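Clubs should publish their rules on who may play

The Cadholm league opens its season in October with 28 clubs, and once again the loudest argument concerns players who learned the game elsewhere. Ustholm registered nine of them this summer. Zandberg registered seven and was praised for restraint.

This newspaper takes no side between the two clubs. Its objection is to a rule that leaves each club to decide privately what counts as a local player. Khunthong asks for two years' residence — Ustholm asks only for an address. A supporter who pays 80 pounds for a season ticket is entitled to know which standard applies.

The league should adopt one definition, print it in the handbook and apply it to every squad before the first fixture. Clubs that dislike the result may argue for a change at the annual meeting. Until then, criticism of individual players is misplaced, as they have met every condition put to them.

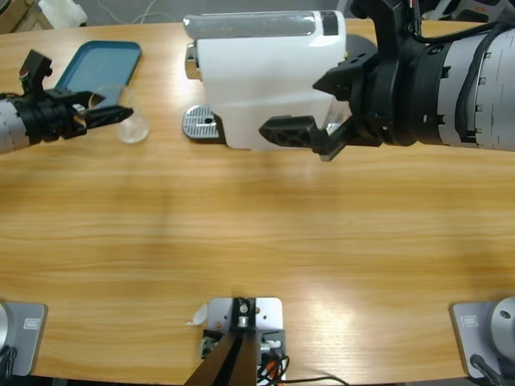
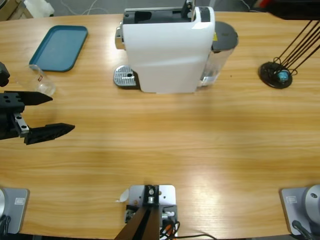
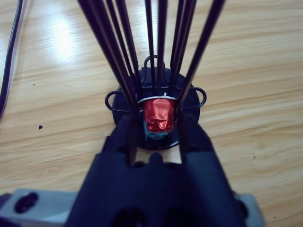
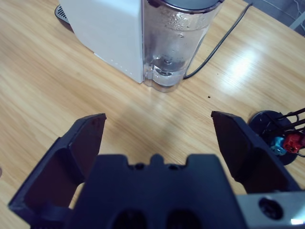

Light wood tabletop, four views.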